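Lecture 9: Learning rack placement in simulation
Course notes, Haruna Kamata

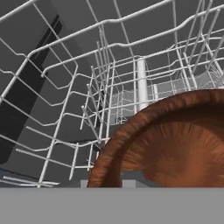

1. Why the dish rack

The rack task is rendered in Fludeck. A wire rack is hard for depth prediction: the tines are thin, they overlap, and from a close view a bowl can hide much of what is behind it. A policy that does well on flat tabletops often fails on this task.

2. Method

We follow the Drotum recipe from last week. Train on simulated demonstrations only, then test on held-out rack poses with no fine-tuning.

Training set: 2064 demonstrations
Held-out poses: 631
Control input: RGB from 2 views, no depth

Rack pose, bowl color and light direction are drawn again for every demonstration. The wire mesh stays the same. Keep this in mind when you read the results.

3. Result

The policy placed the bowl in 80 percent of held-out poses. Most failures were contacts between the rim and a tine during the final descent. Review the collision settings from Lecture 7 before trying to reproduce this.

4. For Wednesday

Read the Nakajima handout, sections 1 and 2. Bring one change to the randomization that would test whether the policy has memorized the tine spacing.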